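# Doblado de prendas con pinza de mano: protocolo de demostración y entrenamiento

Última revisión: 17 jun 2019. Responsable del protocolo: Vratislav Baláž.

Se describe el procedimiento para registrar demostraciones de doblado y entrenar con ellas una política visuomotora. Se supone instalado el paquete de captura Udico y calibrada la pinza. La calibración intrínseca se trata en la guía de Fesura y no se repite.

## 1. Preparación de la superficie

Cubra la mesa con una tela mate de un solo color, distinto del de las prendas de la sesión. El segmentador de Dagdag se inicializa por color, y un brillo especular sobre el tablero desnudo desplaza el contorno de la prenda varios píxeles entre fotogramas consecutivos. No es necesario planchar la tela. Las arrugas del fondo actúan como variación de textura y conviene conservarlas; basta con que el borde delantero quede recto, porque se usa como referencia del eje *x* de la mesa.

Las prendas ya dobladas pueden permanecer sobre la superficie si no invaden la zona de trabajo. En la configuración, regístrelas como `distractor`:

```yaml
superficie: tela_verde
objeto_activo: camiseta_azul
distractor: [vaquero_doblado]
frecuencia_hz: 9
```

## 2. Contacto y agarre

El error más frecuente en las demostraciones es cerrar los dedos antes de apoyar la pinza. Sobre tejido fino, el cierre anticipado recoge solo la capa superior o ninguna. La secuencia es:

1. Aproximar con los dedos abiertos, oblicuos respecto a la mesa.
2. Apoyar hasta que la tela ceda ligeramente.
3. Cerrar despacio y mantener.
4. Levantar en vertical antes de trasladar.

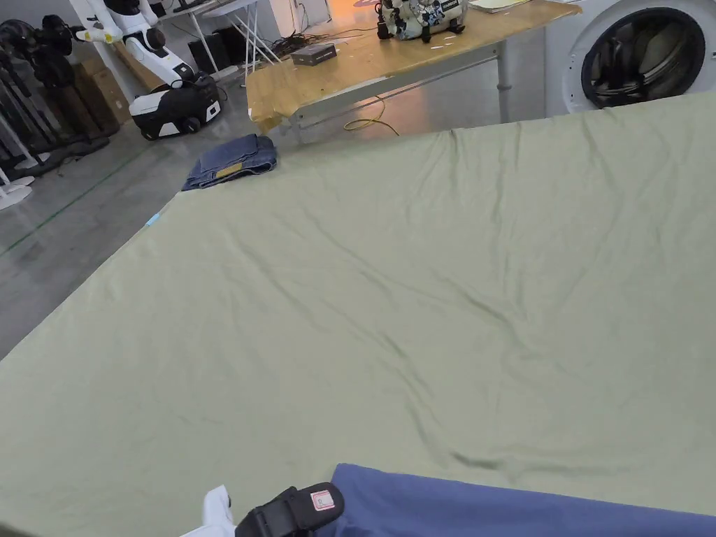

*Figura 1. Pinza apoyada sobre la prenda azul, con el vaquero doblado en el borde izquierdo de la tela.*

Entre los pasos 2 y 3 deje una pausa breve. Sin ella, el etiquetador automático fusiona ambas fases y la política aprende un cierre en movimiento que en el brazo produce arrastre de la tela.

## 3. Observaciones

La política recibe dos flujos: la vista de cabeza y la vista de muñeca. La de cabeza aporta el estado global de la prenda; la de muñeca resuelve el último tramo de la aproximación. Con lente de gran angular, la vista de muñeca incluye también buena parte de la sala, y esa información se aprovecha para la odometría visual. No recorte la imagen antes de estimar la trayectoria.
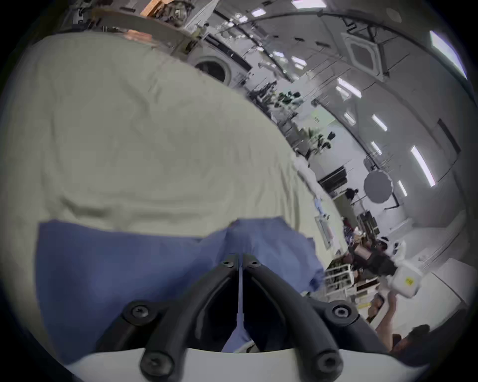
El recorte se aplica después, al generar el conjunto de entrenamiento:

```bash
udico export --sesion S3 --recorte circular --salida datos/
```

Compruebe que la trayectoria exportada no presenta saltos. Si el estimador pierde la localización durante más de 300 ms, descarte el episodio completo. Interpolar el hueco degrada el agarre, aun cuando la curva resultante parezca suave.

## 4. Estado inicial de la prenda

Cada episodio comienza con la camiseta extendida, la parte delantera hacia abajo. Varíe la orientación y deje algún pliegue sin corregir en el bajo o en una manga. Un conjunto formado solo por prendas perfectamente alisadas da buenos valores de validación y falla en cuanto el tejido llega arrugado.
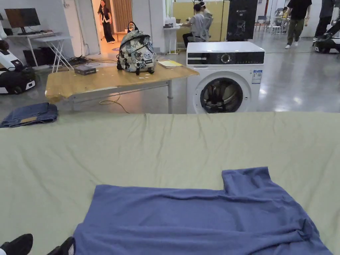 La posición respecto al borde delantero debe cambiar también entre episodios. En la serie de abril se mantuvo casi fija y la política acabó codificando coordenadas absolutas: al desplazar la prenda hacia el centro de la mesa, el primer agarre caía fuera de la manga. Hubo que repetir la captura.

## 5. Entrenamiento

Parámetros de partida:

- Episodios: 300
- Épocas: 2000
- Horizonte de acción: 9 pasos
- Semillas: 3

Seleccione el punto de control por tasa de éxito en el brazo. La pérdida de validación se correlaciona mal con el resultado en objetos deformables y solo sirve para detectar divergencias tempranas.

```bash
drernton train --config doblado.yaml --semillas 3
```

## 6. Problemas conocidos

**El segmentador incluye la pinza en la máscara.** Ocurre con prendas oscuras, cuyo contraste con los dedos negros es bajo. Active `--mascara-pinza`.

**Deriva lenta del eje vertical.** Suele deberse a un soporte flojo. Revise el apriete de los tornillos y vuelva a registrar la pose de referencia.

**Desfase entre las dos vistas.** Reinicie el reloj de captura al abrir cada sesión. Los desfases constantes pueden corregirse con `--offset`; los variables obligan a descartar los episodios afectados.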